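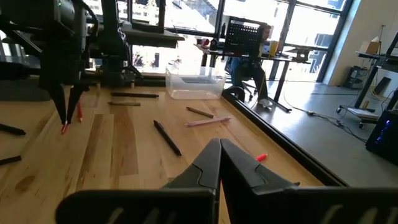

Care of shared sports kit in a club store room

These notes cover balls, bibs, mats and hand pumps held by a small sports club or youth center. They were first put together for the Dranach hall in November and apply to any indoor store that is heated only part of the day.

Balls

Check pressure with a gauge. Squeezing by hand will not show a slow leak. The correct range is printed next to the valve, and it differs between makes even at the same size. Put one drop of silicone or glycerin oil on the needle before inserting it. Do not use cooking oil or saliva. Insert the needle straight and turn it slightly as it goes in.

For storage longer than a month, let out part of the air but leave enough for the ball to hold its shape. Leather and composite covers are wiped with a damp cloth and dried at room temperature. Keep them off radiators. Rubber balls can be washed with dish soap.

Bibs and team shirts

Wash inside out at 40 degrees Celsius. Fabric softener leaves a film on polyester that holds odor, so leave it out. For bibs that still smell after a normal wash, soak them for an hour in cold water with 200 ml of white vinegar per bucket, rinse, then wash as usual. Never combine vinegar with bleach. Printed numbers should not be ironed directly or put through a hot dryer.

Mats

Sweep before wiping. Grit rubbed into a vinyl cover scratches it, and the scratches hold dirt. Use a neutral cleaner at the strength on the label and wipe again with plain water. Stand mats on edge with a gap between them until dry. Small tears are patched from a vinyl repair kit: clean with isopropyl alcohol, round the corners of the patch, press under a flat weight overnight.

Hand pumps

A pump that moves freely but delivers no air usually has a dry or folded cup washer. Unscrew the collar, draw out the rod, spread the washer with a fingertip and grease it lightly. Replace it if the lip is split. Spare needles go in a lidded jar, threads wiped.

Labels and records

Paint pen lasts longer than marker on rubber. On fabric, use a sewn tape. The Dranach list runs to 392 items, numbered by type, with one line each for date bought, last repair and shelf. Items written off stay on the list with a line through them, and their numbers are not used again.

Text: Tahmineh Mohammadi. Last checked 2 February 2020.

This site uses cookies to remember your settings. Accept | Manage

© Wemalis Club Notes | Contact | Back to top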